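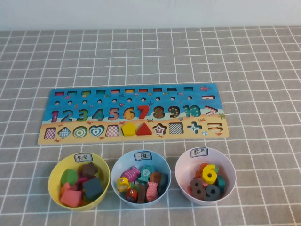

7 de octubre de 2020

¡Por fin he sacado el pan que quería! Llevo desde septiembre peleándome con la masa madre y esta mañana, al cortar la hogaza, casi me pongo a aplaudir yo sola en la cocina. Miga abierta, corteza oscura, ese olor un poco agrio que se queda en las cortinas... Lo apunto todo antes de que se me olvide, que luego vuelvo a estas páginas y solo encuentro «salió bien» y ningún dato.

Harina: 500 gramos de la de fuerza de Cifuentes, la del saco de papel que compro en la tienda de la esquina. La semana pasada probé con la integral de Plunard y me quedó un ladrillo (sabroso, eso sí, tostado con aceite no tenía mala pinta y me lo comí entero en tres días). Agua, 350. Sal, diez. De masa madre puse un cucharón generoso, sin pesar, y ya sé que tendría que haberla pesado.

La dejé en el horno apagado con la luz encendida, tapada con un paño. A mediodía no se había movido nada y me entró el desánimo de siempre, pero a media tarde ya asomaba por el borde del bol, llena de burbujas y temblona como un flan. Le hice cuatro pliegues, cada media hora, con las manos mojadas. ¡Qué diferencia con harina en las manos! Antes acababa con masa hasta en los codos. Después, a la nevera toda la noche.

Hoy me he levantado a las seis y pico sin despertador — de los nervios, como si fuera Reyes — y he puesto a calentar la olla de hierro dentro del horno. Es una Veltuvier de segunda mano, pesa una barbaridad y le falta el pomo de la tapa, así que la levanto con un tenedor largo y mucha fe. El corte me ha salido torcido. Da igual, se ha abierto por donde ha querido y está preciosa.

Veinticinco minutos tapada y veinte destapada. Creo que la próxima vez le daré cinco más al final, porque por debajo estaba un pelín pálida.
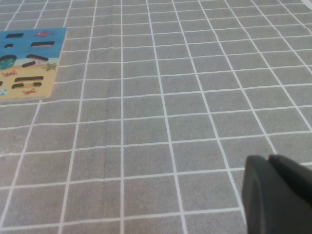
¿Hay que esperar a que el pan se enfríe para cortarlo? Conviene dejarlo un par de horas sobre una rejilla, porque la miga termina de asentarse mientras se enfría y en caliente se apelmaza con el cuchillo.

Yo he aguantado 40 minutos, así que el primer trozo estaba algo gomoso. El segundo, ya a la hora de comer, con tomate rallado y un chorrito de aceite, una maravilla. He guardado medio pan en una bolsa de tela y el resto, en rebanadas, al congelador.

En el foro de Kenodton hay una receta de centeno con semillas de alcaravea que me tiene loca desde hace días. Lleva una cocción larguísima en molde y dicen que no se debe probar hasta el día siguiente (veremos). Me faltan la alcaravea y el molde alargado, el mío es de bizcocho y se queda corto.

Para mañana: refrescar la masa madre por la mañana, comprar más sal gorda, pesar el cucharón de una vez y apuntar la cifra en la tapa del bote.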